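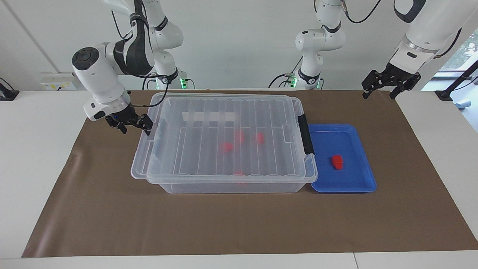
Clear plastic storage bin, the large size

Forum > Storage and Sorting > Garage and Loft

Search this forum... Advanced search

Clear bins or solid ones for the loft?

nudgate_nell
I'm clearing my dad's loft in June and need to replace a lot of soggy cardboard. I like clear bins for seeing what's inside, but my brother says they go brittle and I should get solid black ones. The loft is boarded, with one small window at the gable end. What do people use?

Ismail Bouazza
Clear, every time. I have 12 up there and can find the Christmas lights without opening a lid. Labels fall off or go out of date.

stultard77
Disagree. Mine were clear and the lids cracked after two winters. Cheap ones, admittedly, but the solid ones I bought the same week are still fine. Write on the end with a paint pen and you don't need to see in.

Shuk-fan Kuo
Cracked lids are usually from stacking. What did you have on top of them?

stultard77
Books. 33 years of railway magazines, if you must know.

Shuk-fan Kuo
Well, there you are. Paper wants small boxes, whatever they're made of. I wouldn't put magazines in a loft at all, they pull in damp.

yeon_b
The window matters more than people are saying. Photos and fabric fade in clear bins if the sun gets to them. I keep clothes in solid bins and everything else in clear.

Ismail Bouazza
Or hang an old sheet over the window.

nudgate_nell
It's mostly curtains, camping things and a train set. Measured the hatch this morning and it's 900 mm on the long side, so the big ones should go through. Does anyone bother with silica gel?

yeon_b
I do for the fabric. You have to dry it out again now and then or it does nothing.

stultard77
Waste of money. Wash the curtains, dry them properly and shut the lid. And check the short side of that hatch before you order. I had to send 2 back.

nudgate_nell
Will measure it tonight. Leaning towards clear for the camping things and solid for the curtains.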